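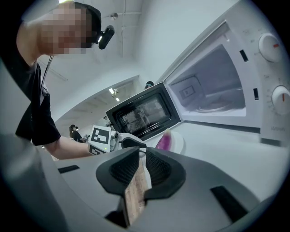 Figure 8.1 A wooden block held between two jaws.

Chapter 8
Friction and Contact Forces

8.1 Introduction

Two solid surfaces pressed together resist sliding. The resisting force is called friction, and it acts along the surfaces, parallel to the plane of contact. The force pressing the surfaces together acts at right angles to that plane and is called the normal force.

Chapter 3 treated bodies on smooth surfaces, where friction was set to zero. In this chapter the restriction is dropped. Sections 8.2 and 8.3 cover static and kinetic friction on level ground. Section 8.4 extends the method to slopes, using the road grades at Konville and Wistley as worked cases. Wedges and belts are left to Chapter 9.

For a body at rest, the friction force takes whatever value is needed for balance, up to a limit. The limit is the coefficient of static friction multiplied by the normal force. Once sliding begins, the kinetic coefficient applies, and for most pairs of dry materials it is the smaller of the two.

Coefficients in this book are taken from the bench tests of Vaněk and Havlíček, reprinted in Appendix B. They apply to clean, dry surfaces only. Values for oiled surfaces are listed separately.

Before starting, the reader should be able to draw a free-body diagram and resolve a force into two components at right angles.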